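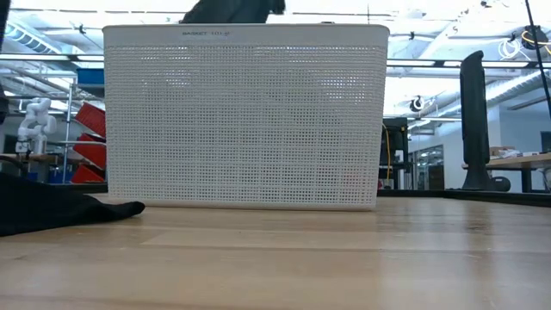 现在的机器人到底能不能做家务了?

先说下情况,我家四口人,两个娃一个比一个能造,衣服一天一堆。网上老刷到机器人叠衣服、收碗的视频,看得我心动得不行(也有点怀疑是快进的)。我老公说再等两年,可两年前他也是这么说的……我想知道,真有人用过或者见过吗?洗完烘完以后,把衣服一件件分好、叠好、放进柜子,机器能包下来吗?预算不算高,太离谱的就算了。另外我家小,客厅沙发一摆就没剩多少地方,得固定在桌边的那种估计也放不下。

补充一下:扫地机家里有,不用推荐扫地机啦!

Annelies Bosman
我来泼点冷水哈。我在Ratbridge那边的洗衣房干过一阵,大床单、平整的毛巾,机器熨机器叠,早就很成熟了,又快又齐。麻烦的是家里那种杂七杂八的一堆:袜子、衬衫、抹布混在一块,软塌塌的,每次揉成的样子都不同。人一伸手就知道哪是领子哪是袖子,机器得先看半天。我见过一台试用的,一件T恤折了208秒,我在旁边急得想自己上手。所以你问能不能全包,我的看法是眼下别指望。洗烘一体机加几个分类筐,比什么都实在。

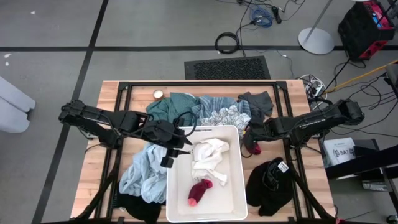
Lykkegaard:不太同意楼上。208秒又怎样,我上班去了它慢慢叠呗,晚上回来叠好就行。洗碗机也比手洗慢,大家不照样买?我觉得关键是出错以后谁来收拾,卡住了它会不会自己停,掉地上了会不会捡。这些比速度要紧多了。

Annelies Bosman 回复:停是会停的,我见的那台一停就得喊人,一上午喊了好多回😂

再来说说车间那头吧,好多人以为家里不行厂里就行,也得看活儿。同一种零件、同一个位置,抓起来放过去,没问题。换成一筐乱放的软东西,跟家里一样头疼。

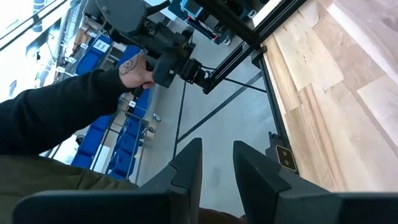

Pramila Ahuja
本站家居版答主

我补几句。楼主把“分、叠、放”当成一件事,其实难度差得挺远,拆开看会清楚些。

分类相对容易,按颜色或者大小把东西挑进不同的筐,这种演示我看过不少,像样的也有。叠就看衣服了,毛巾和方巾还行,带扣子的衬衫、小孩的连体衣就很考验它。放进柜子最麻烦,要开门、要认格子,你家柜子里再塞得满一点(我家就是),基本没戏。

还有一点,看视频的时候留意角落有没有写倍速,有没有人在旁边遥控。遥控的也不算骗人,很多机器就是先由人带着做,攒够了动作再自己学。只是你买回家可没有人替你带。

钱的方面,我在Stavstead问过一家做租赁的,试用一个月要600多,还不含上门调试。我自己没租,拿去换了台烘干机,挺满意的,哈哈。楼主要是实在想玩,建议等有朋友家先装了,带一袋自家的脏乱差衣服过去试,别用人家准备好的那几件!

700人觉得有帮助 · 分享 · 收藏

相关提问
烘干机放阳台还是卫生间?
袜子总丢一只怎么办
擦窗机器人高层能用吗
小户型洗衣区怎么布置

联系我们 | 版权所有 Dandudero互助社区 | 返回顶部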